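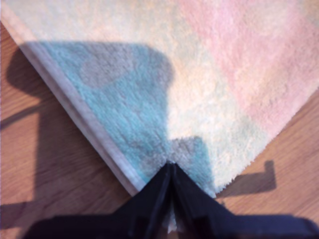
The Prellholm group works on one narrow question, which is how a robot can tell that it is holding a single layer of soft material by a point it can safely lift from. I went to their open day in October to see the method they call Olum, having read the short report and found it thin on detail. Most published work on cloth handling uses towels and T-shirts, which are thin and fold where they are told to. Prellholm uses rugs. A shaggy pile is a much harder case for a two-fingered gripper, as the fingers can close on the fibres at the tip of a corner, with a tuft showing between them, and the vision system has no direct way of knowing whether the backing has been caught as well. The arm's own shadow is a second problem. It falls across the pile and turns blue and white to grey just where the colour matters most, next to the fingers. One side of the rug had a flat, pale binding strip and the other had only ragged pile, and the two edges give the edge finder quite different things to work with.

The method has two stages. In the first, a model trained on recorded human-guided grasps proposes a grip point and an approach angle from the camera view. In the second, the gripper closes, makes a very small upward pull and compares the change in finger load with what the model expected. If the two disagree, the fingers open and the arm tries again a little further in. The group calls this second stage the tug check. The idea of testing a grasp before lifting is old. Their contribution is that the expected load is predicted afresh for each attempt, from the look of the pile around the fingers, so that no fixed threshold has to be set for each type of rug.

The figures on the wall were plain enough. The training set held 321 recorded corner grasps. The test used 11 rugs, none of which appeared in training, with 33 attempts on each. With the tug check switched off, the usual failure was a grip on fibre alone, which slipped during the lift. With it switched on, most of these were caught before the arm had moved far. The cost is time: each check adds five seconds, and a retry adds the same again plus the travel.

I asked how shadow was handled. The training recordings were made with the room lamps in several positions, and a shadow mask worked out from the known arm pose is given to the model as an extra input. Removing the mask made results worse on pale rugs and made little difference on dark ones. This was the part of the visit I found most useful, and it is not in the report.

Three limits were stated openly. The rug must start flat, with the corner in view. The floor must be smooth, and a rug on carpet has not been tried. Finally, the method says nothing about what to do once the corner is up, so folding is left to a separate scripted motion, which is slow and was not part of the day's programme.

The finger pads come from Tavares and are sold as a standard part. The group tried a softer pad and went back, as it blurred the load signal. Womus, who are paying for the next stage, want the same check applied to bath mats and fleece throws. I would expect the mats to be straightforward. Throws have no stiff backing, and I do not see where the load signal will come from.

Visitors were given a two-page handout with the network layout and the lamp positions. It leaves out the learning rate and the camera calibration steps, and both would be needed to repeat the work. I was told they will go up with the code.

Comments (3)

pilecount
Did they give a slip rate per rug? An average over all 11 could hide one very bad one.

Reply from the author
There was a bar chart per rug but without numbers on the bars. The longest pile was the worst by a clear margin.

gantry_left
We tried a fixed threshold for the same job and gave up on it. It needed resetting for every new rug. Would like to see how well the predicted load holds up when the pads wear.

Search this site Enter keywords Go

Contact | Copyright, all rights reserved | Back to top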